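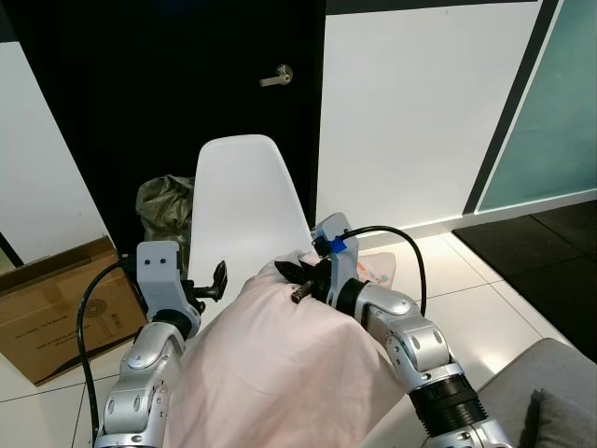
4.2 Setting up and maintaining the soft-goods cell

The cell used for the fabric tasks is a two-armed machine called Narnico, assembled at Clunermont and moved, with more optimism than packing material, into a furnished room. Figure 3 shows it at work on a pale pink cloth laid over a white moulded chair, the right gripper pinching up a fold while the left finger stays clear of the fabric. We kept the chair as the work surface throughout. A flat bench would have given better numbers and told us very little about chairs.

Figure 3. The cell handling soft goods on a moulded chair. Cables leave each gripper in a loop and run back along or behind the arm.

Most of what follows concerns those loops. In the first month we logged 94 stoppages, of which 35 were traced to a cable and only a handful to anything we would have been proud to report as a research problem. The original routing held each cable close to its arm with ties, which looked tidy and pulled the plug out of its socket whenever the wrist turned fully inwards. The present routing leaves a generous free loop above the joint. It looks careless and has worked ever since. The length of the loop was found by trial: too short and the connector works free, too long and the cable becomes a third arm with opinions of its own. We now set it with the wrist at full turn and the elbow bent, check it again with the arm stretched out, and mark the cable with a band of paint so that the next person need not rediscover all this.

Grip force was set separately for each side. The two grippers left the Wivis workshop with the same part number and different springs, a fact the paperwork did not share with us. Each is zeroed with the jaws closed on nothing, then closed on a folded tea towel until the towel can just be drawn out by hand. We tried a force gauge for this step. The gauge was more precise and the towel was more often in the room.
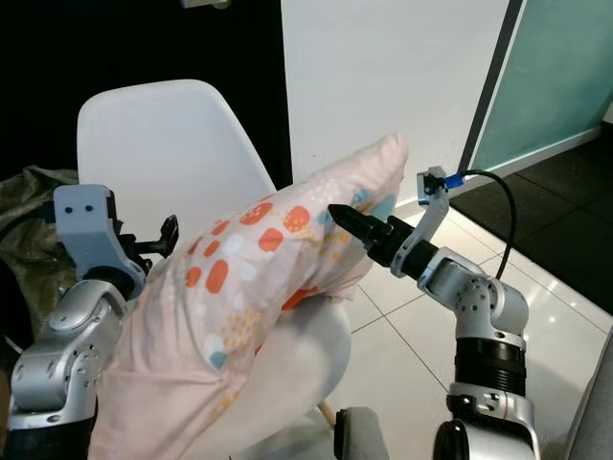 Bulky items asked for a further change. A single sheet of cloth forgives a badly placed arm, but a stuffed item pushes back, and the early controller read this push as a collision and stopped, politely, every few seconds. We raised the contact limit on both elbows and lowered the top speed to make up for it. The stop button was moved to within reach of the operator's seat at the same time, having previously been mounted where only a person already standing in the way could press it.

Routine care is brief. Lint is brushed from the jaws at the start of each session and the wrist screws are checked with a hand driver every Tuesday. They do come loose. Thread lock helped on the left arm and made the right arm very hard to repair in February, when its wrist module had to be changed. The spare came from Kinnunen and needed one new bracket and most of an afternoon, after which the arm was zeroed again from the beginning. Finger pads are replaced after 3000 closures. The pads themselves would probably last longer, but past that point the grip begins to slip on smooth cotton, and the learned policy gets the blame.

After these changes the cell completed 659 trials with two unplanned stops. One was a worn finger pad. The other was a blown fuse in the room's own wiring, which we have left in the count.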